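Bathroom bits, the gallery

Jan 30, 2018

Finally getting these up. Small stuff from the bathroom redo, mostly the sink shelf. One picture so far, more slots below, will fill in as I go. Tile and paint are on the other page.
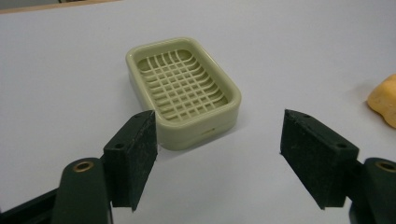 The soap dish

Pale sage green, plastic, rounded corners. Bit of shine along the rim. The grid is the part I wanted, soap sits up on the ribs and the floor of the dish is down below. Seam runs along the side, with a little slot in the middle of it. Looks like two parts to me. Came from Dolley, the shop behind the station, end of the bottom shelf. They had a white one too. Went back and forth, glad I took the green.

Soap that goes in it

Plain Pawlak bar, the unscented. The big ones are too long for most dishes so I cut them in half with a bread knife. Messy but works. Keep the other half in the drawer, wraped in paper.

Shelf over the sink

Picture to come. Brover, the short one. Two screws, both went in crooked the first time. Filled the holes, moved it up a bit, fine now.

Towel hooks

Picture to come. Ekov, item 314 if anybody is looking for the same ones. Did ask for matte, got matte. Smaller than I expected from the catalog but they hold a bath towel ok.

Cup for toothbrushes

Still looking. Want something close to the dish color, everything is either mint or army green. If you've seen a sage one send me a note, contact page is in the menu.

Next up

Mirror and the light, probbly May. Before that the drawer inserts, if they ever ship.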